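4.2 Setting up the bench kit

I should say up front that I came to the Plovville kit as a bit of a sceptic. We'd already been through two tabletop sets in our lab at Dorcombe (one home-made, one bought in) and both ended up eating far more of our time than the experiments did. So when the Hikiveo loan scheme offered us a Plovville for a term, I said yes mostly for the comparison in Table 3, and then rather fell for it!

The kit is sold as a ready-made manipulation bench: a work surface, a set of small objects to pick up, a few fixtures to act on, and the software that logs every attempt. You supply the arm. I had ours bolted down and talking to the logger in 45 minutes, which beats the Navickas bench by most of an afternoon, although I'll admit the Navickas manual is much nicer to read. The Plovville one skips the network settings altogether and I had to guess. 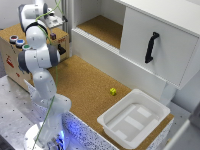 Layout is where I spent most of my effort, and I'd tell anyone trying this to do the same. Every task in our list starts from the same resting arrangement, shown in Figure 4, and the arm goes back to its folded pose between attempts. The yellow cube begins out on the open cork and the purple one on top of the button box, so a single instruction such as "put the cube in the tray" has to say which cube it means. That was deliberate on my part. Our earlier bench only ever had one thing to grab, and I think it flattered the policy quite a lot. The cabinet with the sliding door was my favourite fixture, mainly for the black handle, which gives the gripper a proper target and still leaves plenty of ways to get the approach wrong.

We logged 837 attempts over the loan, in batches of 20, and I threw out 277 of them. Most of those went in the first fortnight, when I kept nudging the tray between batches and forgetting to note it down (my fault, not the kit's). I've left them out of every result in Section 5, but they're in the data release with a flag if anyone fancies them.

Two grumbles. The logger stamps each attempt when the file is saved and takes no notice of when the arm starts, so I had to line the times up by hand. And replacement cubes only come as part of the full object set, at a price I found a bit cheeky. Neither would stop me using the kit again, and the remaining experiments in this paper were all run on it.

Figure 4. Resting arrangement of the Plovville bench, as used for all tasks in Section 5.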